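September
Ansel Whitfield

Handling tableware: notes for the second session

Welcome back, everyone. Last time we got rather carried away with glassware (my fault, I do love a decanter), so we come to plates a little later than the handout promised. A plate seems such a simple thing – flat, round, familiar – and that is just why people chip them. Hold it by the rim, with a hand on either side, and keep it as level as you can while you look it over. 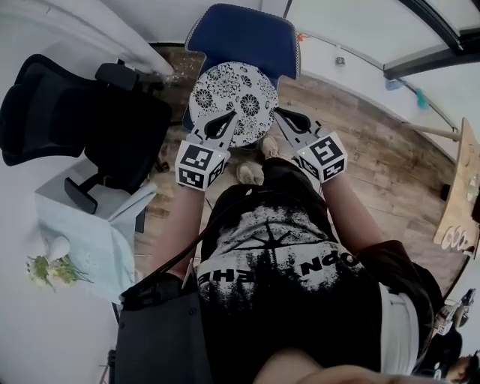

Try to work low and over something padded, a cushioned chair or a folded blanket, and slip off rings and bracelets before you start. For patterned pieces, let your eye travel all the way round the border before you go to the middle. Dense floral patterns are the tiring ones, I'm afraid, and a hairline crack can run along a leaf or stem for quite a distance before you spot it. Turn the plate a little at a time and look again.

For next time, please read the Okafor notes as far as page 45, and bring one plate from home that you wouldn't weep over. We'll start on wrapping and stacking, no more than 7 to a pile.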